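Ernach Allotments and Hall Users, minutes 3/8/18

Present: 19, plus Mebrat Adugna (chair). Apologies from Ackroyd Close.

1. Last minutes. Agreed, one spelling fixed.

2. Water. Standpipe by Teller Lane still dripping. Rirken quoted £158 for new valve and fitting. Agreed to go ahead. Hosepipes off by 8 please, pressure drops for the bottom plots.

3. Hall clear-up. Tables to be wiped and rubbish bagged by whoever books last. Bags go out the side door, not the front.
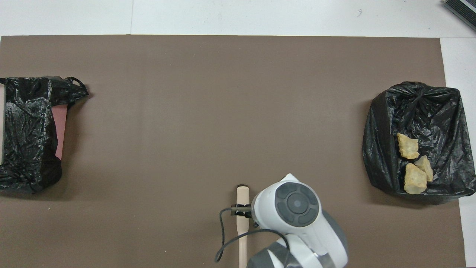 Key deposit stays at £30. Two keys still missing from spring, Mebrat to chase.

4. Produce show. September, date to be confirmed once hall is free. Classes as last year but marrows and courgettes seperate. Entry forms on the noticeboard. Cakes and pastries judged first so teas can start on time.
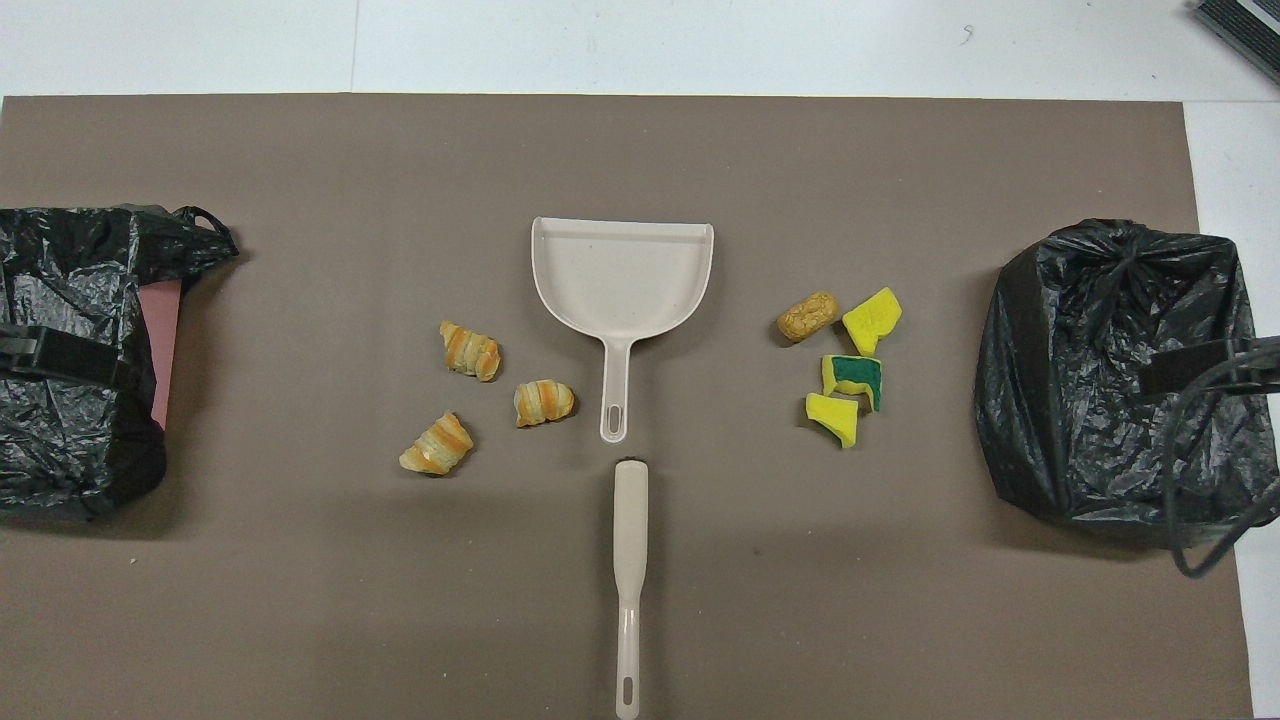 Mebrat asked if children's entries could be free this year. Show of hands, almost all for. Carried.

5. AOB. Bonfires, see rules. Plot 2 overgrown, letter to go. Skip wanted in autum, get prices.

Closed 9.10.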